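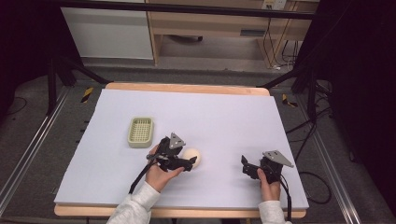 Wie oft muss man die Greifer nachstellen? Jeden Morgen vor der ersten Aufnahme, und danach immer dann, wenn ein Backen beim Schließen hörbar früher ankommt als der andere.

So knapp hätte das Gespräch bleiben können. Die Technikerin, die bei Jorkari die beiden Handgreifer am Tisch 6 betreut, hatte sich eine halbe Stunde freigehalten und sah anfangs aus, als wolle sie davon 25 Minuten zurückbekommen. Ihren Namen möchte sie nicht lesen. »Sonst rufen die von den anderen Tischen auch noch an.«

Die Greifer heißen im Haus Saha links und Saha rechts. Baugleich sind sie nur auf dem Papier. »Links ist gutmütig«, sagt sie. »Rechts hat Charakter. Charakter ist bei einem Linearlager kein Kompliment.« Geführt werden beide von Hand, und was die Hände vormachen, soll später ein Arm nachmachen. Wenn die Finger Spiel haben, lernt der Arm das Spiel mit. Das hatten sie im Januar, und es hat zwei Wochen gedauert, bis jemand auf die Idee kam, eine Schraube anzufassen.

Wie sieht so ein Morgen also aus? Zuerst kommen die Kabel. Sie fährt mit den Fingern vom Stecker aus die ersten Handbreit ab, weil dort der Mantel bricht, und zwar innen, wo man es nicht sieht. »Der Greifer meldet dann fröhlich weiter. Er meldet eben Unsinn.« Eine Zugentlastung gab es ab Werk, sie war nach Ansicht der Technikerin für ein Gerät gedacht, das im Regal liegt. Inzwischen sitzt dort eine Schelle aus dem Elektrobedarf, mit einem Stück Silikonschlauch unterfüttert. Der Hersteller Brurell hat das zur Kenntnis genommen. Mehr hat er damit bisher nicht getan.

Danach der Nullpunkt. Finger zu, Wert ablesen, Finger ganz auf, Wert ablesen, dasselbe noch zweimal. Liegen die drei Durchgänge auseinander, wird nicht gemittelt, sondern geschraubt. »Mitteln ist die Höflichkeitsform von Wegschauen.« Sie löst die Klemmung, schiebt den Geber ein Haar weiter, zieht mit dem kleinen Drehmomentschlüssel nach und fängt von vorn an. An guten Tagen ist sie nach einer Viertelstunde durch. Über die anderen Tage führt sie ein Heft.

Das Heft ist überhaupt der eigentliche Chef. Kariert, Spiralbindung, Kaffeerand auf dem Deckel. Der letzte Eintrag mit Ausrufezeichen stammt vom 13. November 2019 und lautet vollständig: »Fehler 1544, wieder rechts!« Im Handbuch steht zu 1544, man möge den Kundendienst verständigen. Im Heft steht, man möge den Stecker abziehen, die Kontakte mit Alkohol wischen und bis 30 zählen. Warum bis 30? »Bei 20 kam er wieder.«

Verschleiß gibt es vor allem an den Belägen der Finger. Nach 500 Griffen werden sie getauscht, ob sie es nötig haben oder nicht. Anfangs hat sie nach Augenmaß entschieden und sich regelmäßig verschätzt, in beide Richtungen. Ein glatter Belag hält einen Ball nämlich durchaus, nur drückt der Mensch am Handgriff unwillkürlich fester zu, und schon sehen die Aufnahmen vom Nachmittag anders aus als die vom Vormittag. Der Kleber ist ein Kapitel für sich. Der empfohlene hält ausgezeichnet, leider auch dann, wenn der Belag herunter soll. Sie nimmt ein dünnes doppelseitiges Band und entfettet vorher gründlich.

Zum Tisch selbst hat sie ebenfalls eine Meinung. Die weiße Schaumplatte als Auflage war eine Entscheidung der Auswertung, die einen ruhigen Untergrund haben wollte. Für die Mechanik sei das ein Glücksfall, sagt sie, denn Schaum gibt nach, wenn jemand mit den Fingerspitzen aufsetzt. »Vorher ging das direkt aufs Holz. Das klang teuer.« Dellen bekommt die Platte natürlich auch, deshalb wird sie regelmäßig gedreht und irgendwann ersetzt. Auf die Bestellung neuer Platten wartet sie derzeit. Die Einkaufssoftware Veton führt sie unter Verpackungsmaterial und möchte wissen, was verschickt werden soll.

Ob sie selbst auch Aufnahmen macht? Selten, und nur zur Probe nach einer Reparatur - ein Ball, ein Körbchen, zehnmal hinein und wieder heraus. Dabei achtet sie kaum auf den Ball. Sie hört zu. Ein gesunder Greifer macht beim Schließen ein kurzes, trockenes Geräusch, ein kranker macht zwei. Aufschreiben lasse sich das schlecht, meint sie, versucht habe sie es trotzdem, im Heft, unter »Klack«.

Für den nächsten Monat ist ein drittes Paar angekündigt, mit überarbeiteter Lagerung und, so verspricht es das Datenblatt, wartungsfrei. Sie hat schon einmal eine Seite dafür freigelassen - eher zwei. Dann kam aus dem Nebenraum ein Geräusch, das für mich wie alle anderen klang, und sie nahm den Drehmomentschlüssel vom Tisch und ging nachsehen.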